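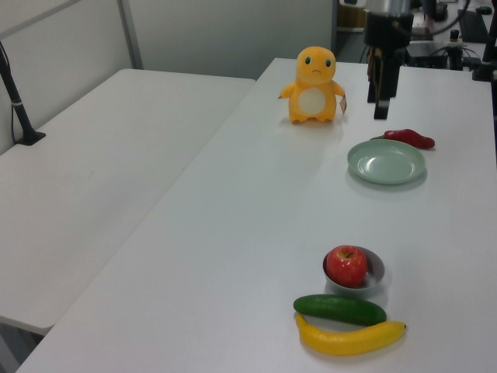 Lilian Sang replied that the speed limit must be written down before anybody argues about the fence.

Home Ask Topics Members Log in

We use cookies to remember your login. Accept

Rules for a small pick and place table, no fence?

Posted by Serkik

I prepare the safety sheet for our arm. It picks up light objects, like fruit, a plate or a soft toy. My colleague wants a rule that no person reaches over the table while the motors are on. Is it too strict? And who should sign the sheet?

Lilian Sang
It is not too strict. Write the speed limit first - ours is 40 mm per second when a hand can be near - and then the rule for reaching. Please check the fingers too, they can pinch even at low speed. One person signs, and the same person keeps the key. We review the sheet every 3 months and also after each change of gripper.

Boros
just put tape on the floor, works for us

Dallel
Tape is good but it does not stop an arm. I would add an emergency stop that you can reach from both sides of the table, and test it each morning before the first run. Write the test in the log with your initials.

Last updated: December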